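Okay, 12 weeks into learning to write by hand again and I have thoughts. Short thread, mostly about grocery lists.

It started because I couldn't read a note I'd left on my own fridge. I type all day at Nuleo and my handwriting had gone to mush. So in October I bought a 76-page notebook and told myself one page a night, no skipping.

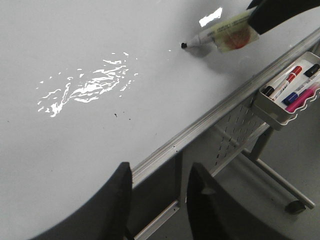

First lesson: go big before you go small. Letters the size of your hand, whole arm moving, shoulder loose. Paper's too cramped for that, so grab a white marker like this one and find a big smooth surface you're allowed to wipe down. Watch the glare though — a shiny tabletop under bright lights will throw streaks right where you're trying to look!

Second lesson: slow is miserable and it works. My lowercase r was basically a v. I wrote the word "Skirnthorpe" over and over (it's a village in a novel I'm reading, great mix of tall and short letters) until the r behaved.

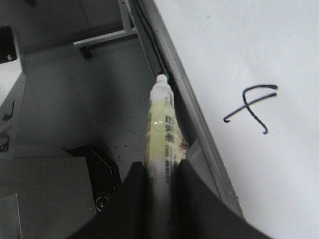

Third, look at lettering everywhere. Cereal boxes, bus stops, old receipts. I've gotten so nosy about it. Even a skinny tube with Chinese characters running down it got me staring, with the big bold ones in the middle and the little lines under them, and now I want to try writing my lists in columns.

Anyway, page 70 tonight. My g's are still a disaster and I'm open to tips — pen recommendations too, as long as they're cheap.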